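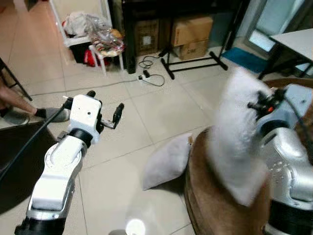 Winter linen drive: what we still need

December 21, 2023

The linen drive for the Stusham guest rooms runs through the end of January. So far 19 households have dropped off bedding, and the shelves at the Wallner Street hall are filling up on the blanket side. Pillows and pillowcases are short, as they were last year.

The rooms are used by families who have someone in the hospital at Sadel and live too far away to drive home each night. Most stay three or four nights. Every bed gets a full change between guests, so things wear out faster than they would at home. Last year the rooms went through about 200 pillowcases.

We can take:

Pillows, new or nearly new, standard size. Please leave the care label on.
Pillowcases, any color, washed.
Twin and full flat sheets. We have plenty of fitted sheets for now.
Washable blankets and light quilts.
Bath towels, but no washcloths.

We can't take electric blankets, mattress toppers, or anything with feathers. One of the regular cleaners is allergic, and the dryers at the hall don't get feather pillows dry all the way through.

If you have pillows with a synthetic filling that have gone flat, it is worth washing them before you give up on them. Wash two at a time so the load stays balanced, use half the usual soap, and run a second rinse. Dry them on low with a couple of clean tennis balls, and stop every half hour to shake them out. A pillow that still folds in half and stays folded after that should go to the textile bin on Mondon Road.

Drop-off is at the side door of the hall, 9 to noon on weekday mornings. The hall is closed from Christmas Eve through New Year's Day – please don't leave bags outside during that week. Last winter several got rained on and had to be thrown away.

Cash gifts are welcome too. The drive has brought in $625, and $300 of that has gone to mattress covers for the upstairs rooms. Corina Gruber has the receipt book. Checks should be made out to Stusham Guest Rooms, with "linen" on the memo line.

Uldis Žukauskas will pick up from people who can't get to the hall. He has room in the van for two or three stops per trip, mostly on the Sadel side of the river. Leave a note for him at the front desk with your address and a phone number.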